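Giltemberg House Users' Group
Minutes of the meeting held on 29th September in the large workroom

Present: Padmavathi Rodrigues (Chair), Fiachra Tully, Yamuna Shenoy, Sreekumar Pai
Apologies: Anitha Varghese

1. Minutes of the previous meeting
The minutes were agreed and signed. The broken blind had been replaced at a cost of £46.

2. Condition of the workroom
The Chair reported that the walls and floor were in good order. Members noted the ventilation ducts, which are due for cleaning in February. Marras had quoted £3860 for the full run and £191 for an inspection only. Concern was expressed over leads hanging beside the desks and office chairs.
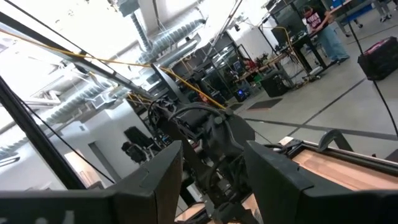
Yamuna Shenoy asked that the inspection be booked first and the larger quotation left open until its findings were known. She also wished the doorway to be kept clear while ladders were in use. Both points were agreed.

Action: Fiachra Tully to write to Marras.

3. Play food and canisters
The group considered the cartoon-labelled canisters on the wooden table. The green one with the smiling face, ringed in purple, was thought suitable for the front of the display. The carrot design was also well liked. Sreekumar Pai asked whether the packets, including the box marked "Pizza", should be listed separately from the canisters. It was agreed that they should.
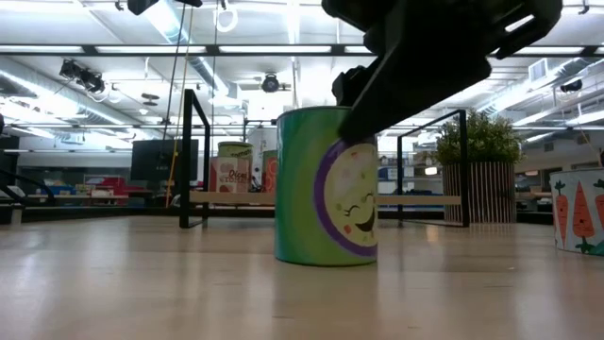
4. Storage and labelling
The Medar shelving was approved for the north wall, subject to measurement. Canisters are to be kept upright with their pictures facing outwards, and the packets placed on the shelf below. A sum of £200 was set aside for shelving and labels.

It was noted that the meatball design, with its red band and green hearts, had been entered in the stock book under two different names. The Chair ruled that one name be used throughout.
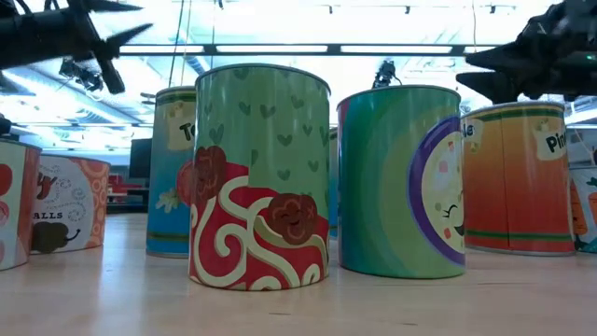
The second entry is to be struck out and initialled. Sreekumar Pai undertook to correct the book and to send a copy to Anitha Varghese.

Action: Sreekumar Pai.

5. Any other business
The Brostberg branch had asked to borrow part of the display. The request was deferred until the corrected list is available.

The meeting closed at noon.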